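Workshop notebook, February
Bench tops, oil finish trial, second go

Started again from scratch. The first go was worthless and I should have said so at the time instead of writing "Ollar looks good" in the margin and underlining it. I had put Ollar on the nicest board, by the window, where anything looks good. The other two went on offcuts near the sink.

The question is still the same one. Hodero wants to change the finish on all the bench tops over to Ollar, on the strength of the leaflet and one tin. The leaflet says it hardens right through, shrugs off water rings and never needs sanding back. I have been oiling bench tops long enough to have read that leaflet under several other names. Vik is what we use now. Datton is the cheap one from the back shelf, and I put it in mainly to see whether any of us could tell it from the others.

Boards

9 offcuts of the same beech, all from the one plank this time, planed together and sanded to the same grit by the same person (me) on the same morning. Three boards to each finish. End grain sealed with candle wax so the oil isn't just disappearing out the ends. I wrote a letter on the back of each in pencil before anything went on the front.

They are not identical, whatever the plank looked like from across the shop. D has a small knot near one corner, and G is a touch darker along one edge. I thought about leaving D out and decided to keep it, as our bench tops have knots too.

Plank moisture was a bit uneven along its length, so I split the boards into three groups by where they came from (butt end, middle, top end) and each group gets one of everything. That at least stops one finish getting all the dry wood.

Who gets what

I don't trust myself to deal these out fairly. Last time I would have sworn I was choosing at random. So it went to dice: three in different colours, thrown together, once for each group. Yellow was Ollar and the other two were Vik and Datton, settled before the first throw and written inside the cover. Highest takes the first letter in the group, next takes the second, lowest takes what's left. Ties, throw again. The middle group tied twice, which was annoying, and I was a little too keen to accept the second one as close enough.

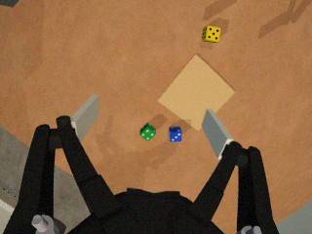

Putting it on

Three coats each, a full day between, wiped off with cotton rag after a quarter of an hour. The Ollar tin says to leave it longer. The Vik tin says shorter. Went with the same for all and I can already hear the complaint that Ollar wasn't given a fair chance. Fine. If a finish only works when you stand over it with a watch, it won't work in our shop, where the phone rings.

Heat was on low overnight. Humidity sitting at 66 per cent in the morning by the dial on the wall, and I don't put much faith in the dial. It said nearly the same in the middle of last summer.

Smell: Ollar is strong, a sort of orange peel over something like paint. The leaflet calls it mild. Vik smells like Vik. Datton hardly smells at all, and that makes me wonder what is in it and how much of it.

Rags all laid out flat outside on the fence to dry. PLEASE don't ball these up and throw them in the bin by the door. I found one in there the last time, and an oily rag in a heap can heat up enough to catch fire all by itself.

Water test

A wet glass on each board, left over lunch, then lifted and the board left alone till the next morning. The letters were face down and I asked for a second opinion from somebody who hadn't seen the list.

Results, such as they are:

All of the bare spots where I had missed a bit of oil marked badly. No surprise.
Ollar: faint ring on two, clear on the third.
Vik: faint ring on one, clear on two.
Datton: faint ring on all three, faintest of the lot on the middle one.

So on this evidence Vik beats Ollar by one board. I wouldn't buy a tin on that, and I wouldn't refuse to buy one either. The two of us disagreed about whether board G had a ring at all. I said yes, the other opinion said that was the dark edge. I have put it down as a ring, but it could go the other way, and if it does then Ollar and Vik are level.

Coffee was less polite. Every board marked, every finish, and no amount of rubbing shifted it. The leaflet has a drawing of a coffee cup on the front.

How much it takes

Weighed the Ollar tin before and after. It lost 262 grams over three boards and three coats, but that includes whatever went into the rags and whatever I dribbled on the floor, so it isn't a coverage figure and please don't quote it as one. I forgot to weigh the Vik tin before the first coat. Started weighing it at the second. I could guess the missing part from the other coats, but the first coat always drinks more, so I'd be making it up. Datton was weighed properly and then the lid leaked.

Next time, weigh the rag as well. Weigh everything before opening anything.

Things I don't believe yet

That any of these harden "right through". I cut a sliver off the back of the Ollar scrap and the colour goes in about as deep as a pencil line. Past that it is plain wood.

That the sheen tells us anything. People coming in pick up the Ollar boards first and say ooh. It is shinier. The shine and the water rings seem to have very little to do with each other.

That what we see now will hold in six months. A fresh coat flatters everything, and the old Vik benches have had years of elbows on them. I'd like to leave one set out on the packing bench where they'll be leaned on and spilled on, and one set in the drawer.

To do

Repeat the water test on the same boards after a month, same glasses.
Get new sandpaper, the last sheet was bald.
Ask Hodero who paid for the leaflet's test, and on what wood. It doesn't say.
Fix the Datton lid or pour it into a jar, and label the jar.
No bench tops to be changed over until the packing bench set has been looked at.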